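Einrichten der Zelle Tulleo, Teil 3: Greifer und Werkzeug

Vor dem Start die Last im Regler eintragen, 397 g mit Spatel. Danach den Greifer schließen und den Sitz am Griff prüfen – der Stiel darf sich beim Anfahren nicht verdrehen.
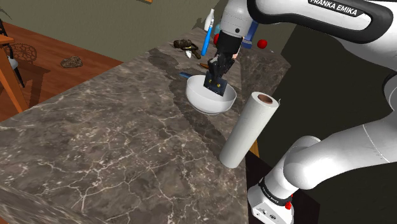 Arbeitsgruppe Robotik, Labor Sirnance

In der Simulation steht der Franka-Arm mit dem Spatelblatt in der weißen Schüssel. Für diese Pose den Abstand zum Schüsselrand notieren. Fünf Wiederholungen fahren, Abweichungen über 3 mm ins Protokoll. Greiferbacken nach 2.000 Zyklen tauschen. Fragen an Gaspard Hervieu.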